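Foire aux questions : collecter des exemples pour Doso

Je réponds ici à ce qu'on me demande le plus souvent avant une première session. S'il manque quelque chose, écrivez à Thabiso Makhubela, il transmet !

Ça ressemble à quoi, une session ?

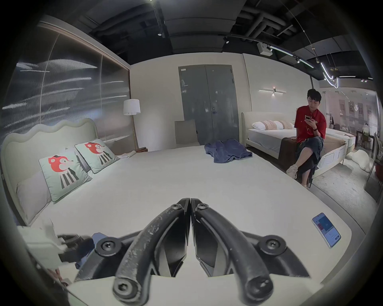
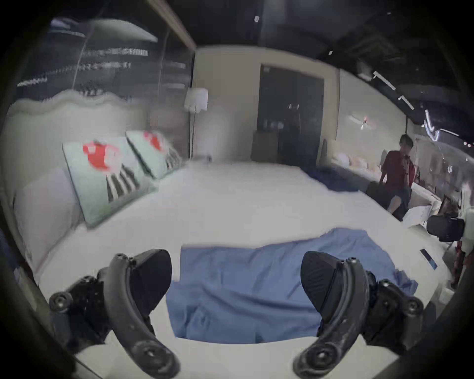 Côté linge, je conseille toujours de commencer par un geste court : approcher, pincer, soulever, reposer. Une prise dure 18 secondes au maximum, et on en vise 195 par lieu (oui, ça fait les bras). Un tissu bleu foncé en tas sur un matelas blanc, c'est parfait pour débuter, le contraste aide beaucoup à la relecture.

Faut-il lisser le tissu entre deux prises ?

Surtout pas ! Je le laisse retomber comme il veut, sinon le modèle n'apprend qu'un seul pli.

Et si je rate ma prise ?

Gardez-la et cochez « échec » dans Geritz. J'en ai eu 13 le premier jour, et elles servent aussi.

Quand dois-je envoyer mes fichiers ?

Le soir même si possible, et avant le 21 décembre pour la série Mellesau. La suivante ouvre en mars.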